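List: turholm-kitchen-automation
Date: 2024-11-18
Subject: Re: Staffing at Turholm after the February changeover

On the list, Dewulf site wrote:
> The plan shows 30 simulated tasks and no
> change to the rota. Who resets the counter
> when the arm stops mid-task? On our shift
> that falls to whoever is nearest.

The rota does change. Stoppages go to a named operator per shift, paid at the Kemima technician rate agreed in 2022. Prep staff keep the stove work and lose the fetching and putting away. They should not be clearing faults.

Task set as it stands in the Wirkari simulator, fridge door and counter:

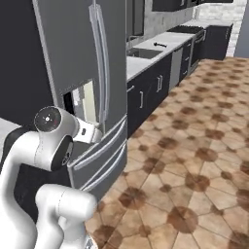
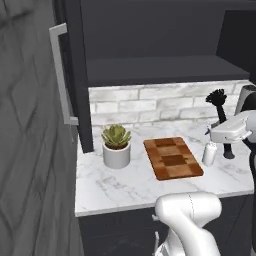

Each task gets 200 runs before it is put to the shift leads. I would like the leads to see the failed runs too, with the stop position logged, as that decides how far the operator has to walk and what has to be moved by hand.

Still open: whether reset time counts as prep time or maintenance. Payroll has no code for it. Comments to the list please, before the rota is drafted.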